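Detton starts second round of grocery data collection

Detton has begun a second round of data collection for its grocery handling project, the company said in a February update. The work takes place in a mock store aisle at its Prerkitz site and is meant to supply training examples for a model that controls a humanoid robot with multi-fingered hands.

The first round produced 1,000 recorded episodes. Most of them covered boxed and canned goods, and the company said the resulting model did well on those items but dropped or squeezed fresh produce too often to be useful. The new round is limited to fruit and vegetables.

Each episode is one task from start to finish, such as moving an item from a display tray to a shopping basket. An operator controls the arms and hands remotely while the system logs joint positions, motor currents and video from several cameras, including one mounted at the wrist. A written instruction is attached to each recording. The task list has 39 entries, up from 26 in the first round, and Detton plans to record 100 episodes for each.

Failed attempts are kept. If an item slips or lands outside the basket, the operator is told to continue and try to recover it, and the episode is tagged so it can be included or left out at training time. In the first round such recordings were deleted, a choice the update calls a mistake - the model had no examples of what to do after a bad grasp.

Operators work in short shifts. Tray contents and basket position are changed between episodes to keep the model from relying on a fixed layout. The arms are fitted with fabric sleeves during recording.
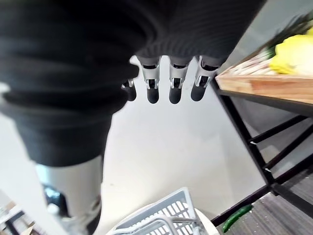
A robot hand seen from the wrist camera, with a shopping basket on the floor and a produce tray at right.

Labeling is handled by Leser, which marks the start and end of each grasp and checks that the written instruction matches the video. Recordings with missing frames or a time offset between the camera and joint data are sent back and repeated.

Part of the set will be held out for testing. Domański, which supplied the shelving layouts for the mock aisle, will run the test tasks at a separate location with a different floor plan. Detton has not said whether the data will be released outside the project.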